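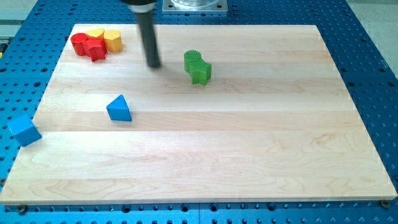

Panneau d'érable lamellé posé sur table perforée, blocs de bois colorés en haut à gauche.

Vītola – Service après-vente, équipements pour le travail du tube
Dossier d'assistance n° 243
Ouvert le 11 mai 2020
Équipement : cintreuse à mandrin Pollimska, deux axes
Client : Clurkden, atelier de tuyauterie
Priorité : élevée
Statut : clos

Objet : écart d'angle sur les coudes à 90 degrés et alarme d'axe en fin de cycle

Signalement du client
Le client constate que les coudes en acier inoxydable sortent sous-cintrés de trois degrés par rapport à la consigne. L'alarme « Écart de poursuite, axe C » apparaît au retour du bras, de façon intermittente. La production est maintenue avec reprise manuelle des pièces. Aucune modification de programme n'est déclarée depuis le mois de mars.

Premier niveau
Il a été demandé au client de transmettre la sauvegarde des paramètres, le journal des alarmes et le certificat matière du lot en cours. Les trois documents ont été reçus. Le journal fait apparaître 8 occurrences de l'alarme, toutes enregistrées à vitesse de retour maximale. La prise d'origine a été refaite par l'opérateur sans effet sur l'angle obtenu.

Deuxième niveau
La table de retour élastique active correspond à un acier au carbone. La table destinée à l'inox est présente en mémoire, mais n'est plus associée au programme. Ce point explique l'écart d'angle et ne peut expliquer l'alarme d'axe.
Le client a été invité à contrôler, machine consignée, la tension de la chaîne d'entraînement du bras et l'état du codeur. Réponse du client : chaîne détendue, codeur sans jeu apparent, connecteur correctement verrouillé.

Actions demandées
Réaffecter la table inox au programme et enregistrer la sauvegarde sous un nouvel indice.
Retendre la chaîne selon la notice, chapitre Entretien.
Cintrer deux éprouvettes à 90 degrés et relever les angles au rapporteur numérique.
Ne pas modifier les gains d'asservissement.

Retour du client
Les deux éprouvettes sont conformes à la tolérance du plan. L'alarme ne s'est pas reproduite au cours du poste suivant. Le client signale une légère marque de réglette à l'intrados ; ce point est sans lien avec la présente demande et fait l'objet d'un dossier distinct, transmis à la société Amell, fournisseur de l'outillage.

Clôture
Dossier clos avec l'accord du client. Toute réapparition de l'alarme devra être signalée en rappelant le numéro de dossier et en joignant un nouveau journal. Pièces remplacées : néant. Déplacement : néant.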